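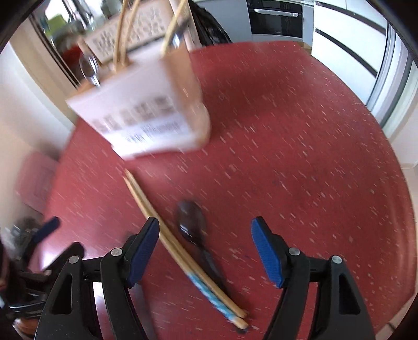
Chopsticks and a spoon on the red table, a paper bag in the air above it. Chore of the month: utensils.

Okay, thread time. I've been asking the same question for a while now (can machines do housework yet?) and I've decided the most interesting place to look is the boring stuff. Forget the backflips for a minute. I want to talk about putting the spoons away.

If you've ever emptied a drying rack while on the phone you know how little of your brain it takes. You grab two or three things at once, you turn them the right way up in your hand, you drop them in the holder, done. My kid could do it at four. It is a wonderfully hard job for a machine and I could talk about it all day, so I will!

First problem: chopsticks. They're thin, they're round or nearly round, and they roll. Pinch one a little off center and it pivots in your grip like a compass needle. You and I fix that with a fingertip and never notice. Two stiff fingers with a rubber pad on each don't have a spare fingertip to fix it with.

So what do you do? Some people pinch lower. Some people tip the stick against the table edge or the side of the holder to straighten it. I love that second one, because it's what I do at home when my other hand is full. Using the world as your extra hand is such a human trick, and it's one of the things I most want to see machines get good at.

Second problem: spoons. A spoon lying flat on a table has almost nothing to grab. The handle is a few millimeters of metal. The bowl is curved and shiny, and shiny is rough on cameras (a spoon is basically a small funhouse mirror). And then gravity gets a vote, because most of the weight is at one end. 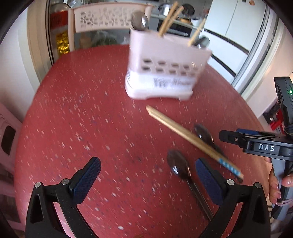 Then there's the overlap. Real utensils don't lie in neat rows, they lie on top of each other. Do you move the top one first? Grab both and hope? A person decides that in no time at all. For software it's a plan with steps, and if the first step nudges the pile then the whole plan is old news.

I got into a long back and forth about this with Paraskevi Michailidis, who spent years running the dish room at the Heketti cafeteria and has stronger opinions on cutlery than anyone I know. Her view: "I don't care if it's slow. I care if I have to go behind it and fix things." I think that's the best test I've heard for any of this.

By her standard, here's where I'd put us today. Moving a tub of dishes from A to B on a flat floor: yes, fine, that's been okay for a while. Wiping a clear counter: pretty good. Sorting a mixed heap of utensils it has never seen, in a kitchen it has never seen: not yet, but closer than I would have guessed in January.

I keep my own little scorecard for this, by the way. It has 14 household chores on it, written on the back of an old calendar page. I've put a solid check next to 3 of them and a pencil check next to 2 more. Folding a fitted sheet has a drawing of a skull next to it. I can't do that one either.

Somebody asked me last time why you wouldn't just redesign the kitchen. Magnetic spoons, square chopsticks, a slot for everything. Fair question! In a shop or a factory, that's exactly what people do. The packing line over in Pitodbridge has a tray for every part and it runs like a dream.

But a home isn't a packing line. You own the wooden ones from your aunt, the metal ones from the set you bought when you moved in, and the plastic ones that came with takeout in some year you can't recall. I want a machine that can cope with my drawer as it is. I am not throwing out my aunt's chopsticks for a robot. 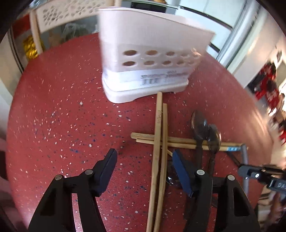

Which brings me to the holder itself. Small, light, easy to knock over. Drop a long stick in at an angle and the whole thing wants to go with it. At home I hold the caddy steady with my left hand without thinking about it, so this "simple" job is secretly a two-handed job. Lots of chores are! Try opening a jar with one hand and get back to me.

Light plastic is its own adventure too. Squeeze a plastic spoon the way you'd squeeze a metal one and it flexes, then it pings out sideways. I tested this at my own kitchen table for longer than I'd like to admit and found one under the fridge later.

Things I'd love to see next: picking one chopstick out of a crossed pile without moving the rest. Noticing that a spoon is upside down and turning it over. Noticing a drop! That last one matters so much to me. A helper that knows it missed and tries again is worth ten that are fast.

If you've got a chore you think belongs on the scorecard, send it over. Tzavaras already suggested "matching container lids" and I've added it in pen.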